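Light wood table top: oil again, hard wax, or leave it alone?
Wundeck Forum > Surfaces and Care > Tables and benches

jsavolainen
Hello all. I have a light wood table top which I use as a work table in our shared room in Riihimäki. It was oiled once, in November of last year, and after that it got no care except a damp cloth. Now the color is pale and a little gray in places, and there are small dark specks. I would like to make it nicer before winter is over, but I don't want to sand the whole top. Is it enough to put new oil over the old one? I have one can of Clomlow oil, not opened.
Jarmo Savolainen

plankside
Don't put oil over gray wood. You will lock the dirt in and it will look worse in spring. Sand it with 120, then 180, and then oil. It is one evening of work.

Uliana_H
I do not agree with plankside that sanding is always needed. My own top was also gray, and I washed it with soap flakes and warm water, let it dry two days, and most of the gray went away. Sand only the places where your finger feels something rough. If you sand hard in one spot you get a light island that you will see for years.

plankside
Soap flakes are fine for a dining table. For a work table with grease and glue on it I would not trust them.

Uliana_H
He did not write that there is grease or glue. Jarmo, is there?

jsavolainen
Thank you both. I found no grease. Glue, maybe one drop on the back side. The specks are what I worry about, because I can't decide if they are dirt or part of the wood. I put four pictures.
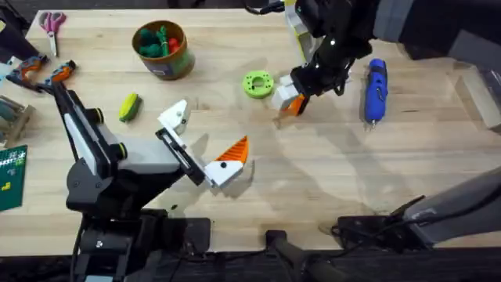
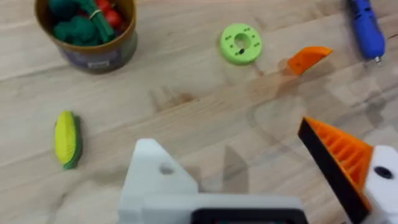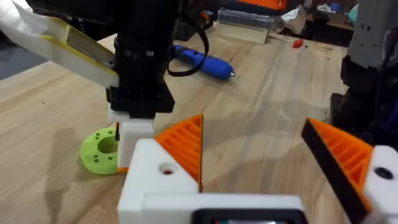
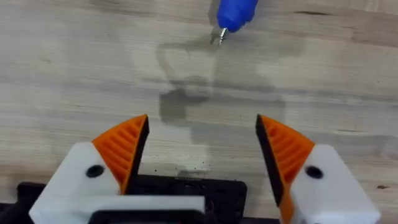 My plan now is to wash first, as Uliana says, and to decide about sanding when it is dry. The can with the green and red things and the lime-green ring will go on a shelf so that I can do the whole top at one time. In the last picture there is a small dark spot near the right edge, and I think it is a knot, so I will leave it in peace. The tiny specks closer to the middle look more like crumbs or dust, and I hope the soap takes them. Has someone tried Tostasex wax on such pale wood? The shop here recommends it, but the price is 35 euros for a small tin.

plankside
I agree on the knot. Never try to sand out a knot, you only make a hollow. About the wax: I used it on a shelf, not on a table. It stays a bit yellow. If you like the pale color, I would test it on the underside first.

Uliana_H
Wax is nice to touch but every hot cup leaves a ring. I would stay with your oil. Use a thin layer, wait 20 minutes and wipe everything that is still shiny. Then lay the cloths flat outside to dry, because oily cloths in a pile can start to burn by themselves.

jsavolainen
I did not know this about the cloths. I will buy the soap flakes tomorrow and keep the wax for another year. Is one layer of oil enough?

Uliana_H
Two, with one night between them. And do the underside also if you can reach it, otherwise the top can bend a little.

plankside
The underside is a waste of oil if it got some last time. But two layers on the top, yes.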